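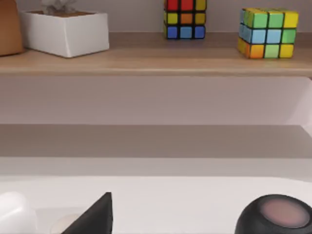 One reader wrote in to ask why I bother comparing grippers in simulation when the real ones will behave differently anyway. Fair question! My answer is that sim is where I find out which gripper doesn't even fit, and that saves me a lot of bent fingers later.

So, this is how I run the Giler two-finger against the Tsang suction cup, using puzzle cubes on a shelf.

## Set it up

1. Open your scene in Rakska and load the Giler first. Save the arm's start pose, you'll want the exact same one for both grippers.
2. Pick your targets. I like one cube set back toward the wall and a bigger one nearer the front edge, slightly rotated. The rotated one is mean to parallel fingers (which is the point).
3. Leave the other stuff on the shelf. A planter next door changes how you approach, and a bare shelf flatters everybody.
4. Set the closing force low and work up. My first try squeezed so hard the cube shot off sideways!

## Run it

Do 2,000 tries per gripper, with small random nudges to the cube's position each time. I start mine at 830 in the morning and go do something else. Log the grasp and the lift separately, or you'll never know which one failed.

Then swap in the Tsang and reload that saved pose. Check the tool offset before you hit go. I forgot once and spent an evening blaming the cup.

## Reading the results

Look at the misses first. With the Giler, mine were mostly fingers bumping the shelf on the way in. The Tsang hated landing on the gaps between tiles, so try aiming for the middle of one.

If you're on a Citden controller, export the log as plain text. The other format drops the last column.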